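Ticket 1788
Product: Latden Print Server
Component: Spooler / queue handling
Reported by: Brasten office support
Assigned to: Hanna Pavliuk
Priority: Normal
Status: Pending customer confirmation
Opened: 15 Jul 2022

Summary
Large PDF jobs sent to the second-floor queue stall at "Processing" and block every job behind them. Restarting the spooler service clears the queue. The fault returns within the same working day.

Environment
Latden Print Server, standard install, one host
Queues defined: 3
Affected queue: FLOOR2-COLOR
Unaffected queues: FLOOR1-MONO, FLOOR2-MONO
Clients: mixed desktop and laptop, wired and wireless
Driver on affected queue: Cordeiro universal driver
Driver on other queues: vendor mono driver

Steps to reproduce (from customer)
1. Open a PDF with scanned pages, anything over 61 MB.
2. Print to FLOOR2-COLOR with default settings.
3. Job shows "Spooling", then "Processing", and stays there.
4. Send a one-page text file from another machine. It waits behind the first job.
5. Deleting the first job changes its state to "Deleting" and it remains in the list.

Expected: the job prints, or fails with an error and releases the queue.

Log, entry 1
Requested spooler log, queue export and free disk figures from the host. Customer supplied all of it. System volume has 694 MB free. The spool directory is still on the system volume, in the default location. Scanned PDFs expand a great deal when rendered for a color device, so disk space is the first suspect.

Log, entry 2
Read through the spooler log. Every stall is preceded by the same two lines:

render: temp file extend failed, retrying
render: retry pending

There is no limit on the retry in the Cordeiro driver's default profile. The job is never marked as failed, and the queue holds its place. This explains why small jobs back up behind it. It does not explain why the spooler restart works, so I asked for a listing of the spool directory before and after a restart.

Log, entry 3
Listing received. Before the restart, the directory holds the stalled job plus temp files from earlier jobs that had been deleted by users. After the restart, all temp files are gone. Users deleting stuck jobs are therefore making things worse: the entry leaves the screen eventually, but the temp file stays on disk until the service is restarted.

Log, entry 4
Asked customer to do the following, in this order:
1. Pause all queues and let active jobs finish.
2. Stop the spooler service.
3. Create a spool directory on the data volume. Copy the permissions from the old directory.
4. Change the spool path under Server Properties, Advanced.
5. Start the service and resume the queues one at a time, FLOOR2-COLOR last.

Customer reported "access denied" at step 5. The new directory had inherited permissions from the data volume and the service account had read access only. Corrected by granting modify rights to the service account. Service started normally after that.

Log, entry 5
The customer's original test file now prints. A larger file, the November catalog, stalled again with the same log lines. Checked the configuration and found that the Cordeiro driver keeps its own render path and does not follow the server setting. It was still writing to the system volume. Path changed in the driver profile under Rendering, Temporary Files. Retry limit set to 3 in the same dialog. The queue must be paused and resumed for either change to take effect.

Log, entry 6
Catalog test file printed in full. A test with the render path deliberately set to a missing folder produced a failed job after the third retry, and the next job in line printed. Both results match expected behavior. Render path restored afterward.

Open items
The driver's default profile should not ship with unlimited retries. Raised separately with the packaging group. Orphaned temp files after a user deletes a job are a known defect in this release and are not fixed by the changes above. Until a patch is available, schedule a spooler restart outside working hours.

Customer has been asked to run the queue under normal load and report back before the ticket is closed.

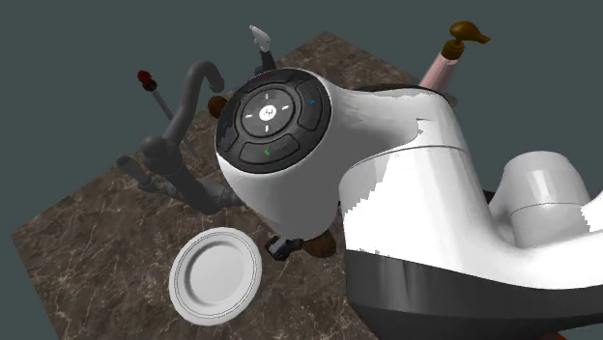 Detero: We have the same driver on two color queues and the same retry lines in the log. One addition to entry 5: a driver update put the render path back to the default on our host, so check it again after any update. The retry limit was kept.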